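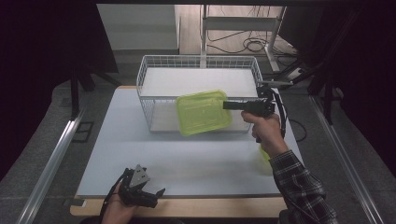
Green lid and wire basket.

I have kept a fixed hour of prayer for 28 weeks now, at 6 in the morning, and have changed the method twice. The current form is one psalm, read aloud, then silence, then the names on my list. The list has eight names. Diane Ouellet suggested writing them on a card, and the card works better than memory.
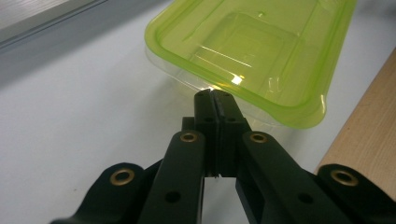
The silence is the hard part. I started with ten minutes and spent most of it planning the day. Four minutes is what I can manage with any attention — I expect that to grow slowly. Corina Vasiliu uses a single verse as an anchor and goes back to it when her mind drifts. I tried Psalm 62:1 in November and have stayed with it.
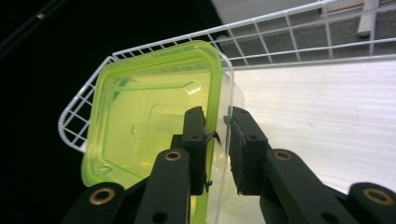
Does a missed morning need to be made up in the evening?
I don't make it up. The psalm for that day is skipped and the next morning starts with the next number, so the cycle stays in step with the group at Cozma.

Reading aloud slows me down, and I notice repeated words I used to pass over. Psalm 136 took a long time. I plan to keep this order through Lent and then look at adding a Gospel reading — probably Mark, in short sections.

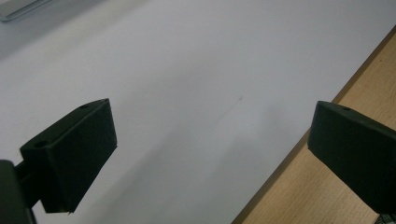
White surface, dark gripper finger at lower left.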